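3 Jan 2020

Back from Broncombe last night, very late, with wet boots and half a fruit cake that Mum insisted I carry home on my lap. I had meant to write while I was there and of course never did, so it all comes out in one go this evening with a pot of tea beside me.

The great matter of the holiday was Grandad's allotment diaries. There is a whole drawer of them in the back bedroom, little green books with the pencil gone soft and silvery, and I read them in bed with my coat on until my nose was cold. He wrote down everything — the rain, the blackfly, the price of seed potatoes, who had borrowed the good fork and in what state it came back. The allotment was plot 53, up by the railway, and he seems to have loved it more than the house.

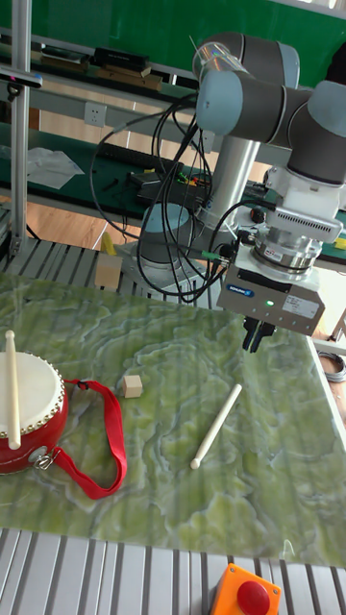

Ehab Naciri wrote back this morning that I ought to type the lot up before the pencil fades any further, and that his own grandmother's recipes went that way, a bit fainter every year until the family were guessing at the spices. I felt rather told off, but he is right, and I have cleared the end of the kitchen table and started on the first book.

It is slow going. His sevens look like ones and he had private names for all his beans. There is a runner bean he calls Skeltier, which crops up every spring as if it were a difficult cousin ("Skeltier sulking again, gave him soot"), and a pear called Prenda that I think must have come over the fence from the Slaoui garden next door. I rang Mum twice to ask about it and we ended up talking for an hour about the smell of his shed, all creosote and string and old apples! She cried a little and then so did I, and then she had to go and see to the oven.
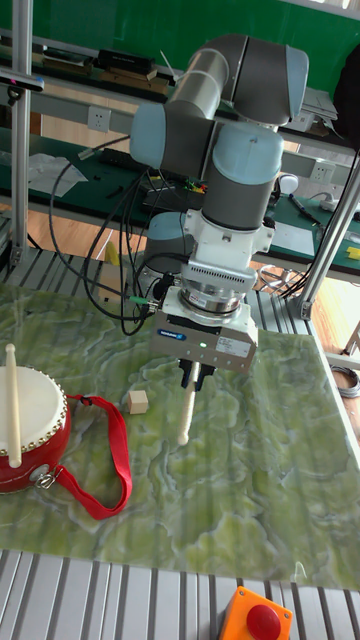
When did he sow his broad beans? In March, always at the beginning of the month, in a double row along the path.

I shall do the same in my own small patch, if the ground isn't a bog by then. One more page of the first book tonight, and then I really must unpack.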